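Procurement > Equipment guides > Planning a manipulation workstation

This site uses cookies to remember your settings. Accept | Manage

Planning and Budgeting for a Table-Top Robot Workstation

Departments intending to purchase a robot arm and hand should complete the steps below before requesting a quotation. Enquiries may be directed to Mio Hoshino in the Equipment Office.

Step 1. Define the work
State the tasks in plain terms, naming the objects to be handled. Thin items such as cutlery place different demands on a hand from boxes or bottles, and suppliers will ask.

Step 2. Separate the costs
Enter the arm, the hand and the wrist camera on separate lines. Grimwood and Vidov quote for arms without a hand; Flasten quotes for the complete set. Obtain 3 written quotations in all cases.

Step 3. Allow for delivery and spares
Plan for a lead time of 6 weeks. Spare fingers and cables should be ordered with the hand, as later orders attract a second carriage charge.

Step 4. Budget for furniture and task objects
Set aside £300 for the table, household items and small fittings. An ordinary folding table may be used where the arm has its own support. Plates, knives, forks, rests and a small cabinet with a drawer are sufficient for table-laying and tidying tasks. Check that the drawer can open fully within reach of the hand, and leave slack in the cables for the arm's full movement.
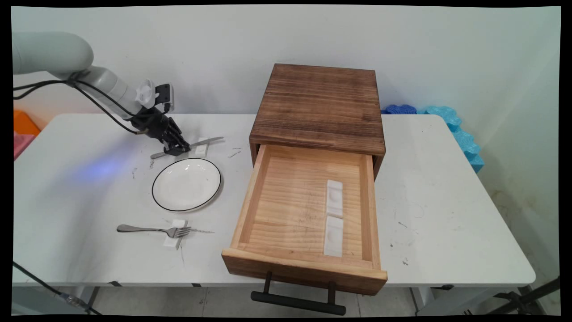
Step 5. Submit the request
Attach the quotations, a floor plan and the name of the person responsible for safety checks. Requests received by the end of July are considered for the autumn round. Service contracts, including those offered by Ásgeirsdóttir, require a separate form.

Contact the Equipment Office | Copyright | Back to top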